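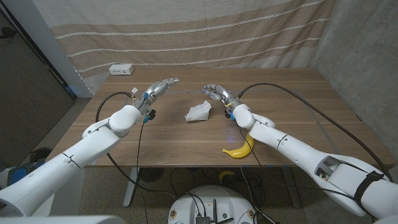
Idalina Pacheco reckons you learn more about a hand from one soft, silly object than from a whole shelf of test blocks, and after a fortnight of this I'm with her!

Welcome to the Suletti hand trials, updated 5/30/22. We've got two silver multi-fingered hands on the white arms, and the plan is to set them against the plain Caldeira pinch gripper we used all last year (cheap, tough, and very hard to beat on anything square).

Tissue and banana are first on the list. The tissue asks for a light touch from the fingertips, the banana wants a wrap from the whole hand, and I love that the same fingers are meant to manage both. Each object gets six tries per hand, with 3 grip force settings on the Nuvura controller.

Anikó Győri has written the scoring sheet. A squashed banana counts as a fail, even if it gets lifted. Cable routing at the wrists is next on my list, then the Cultden wrist cameras, which I can't wait to try.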